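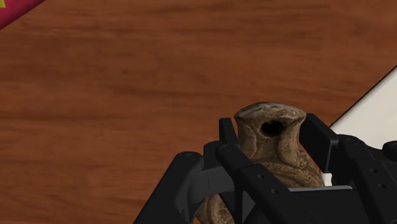

Small ceramic jug over a wood-grain tabletop (render).

Friday, February 28, 2020

Glaze notes, Haldane clay body. Pulled the second lot of test tiles this morning. The kiln went to 1000 on the bisque and held there, no trouble with the controller. Colour is paler than the December lot, closer to cream than pink. Might be the new bag of clay. The old one was from the Floladstead pit and always fired a bit warm.

Skelus white went on too thick again. Crawling on tiles 2 and 5, pinholes on the rest. Thinned what was left in the bucket and sieved it twice. Specific gravity before thinning wasn't written down, so I can't compare. Please write it on the lid next time – the pencil is on a string for that.

Zasteo clear is fine over bare clay and cloudy over the iron slip. Same result as December, so I'm calling it and taking that pairing off the list.

Absorption: one bisque tile, boiled and left to soak overnight. Dry weight 1082 g, wet weight still to do. It's in the grey tub by the sink, don't tip it out.

Grey grog is nearly gone, over 70 g left in the jar and that's the lot. Haven't reordered. The supplier has changed the mesh sizes and I want to see a sample first.

To do Monday:
- weigh the soaked tile
- re-dip two tiles in the thinned white, one quick, one slow
- kiln wash on the bottom shelf, it's flaking near the back post
- find the other cone box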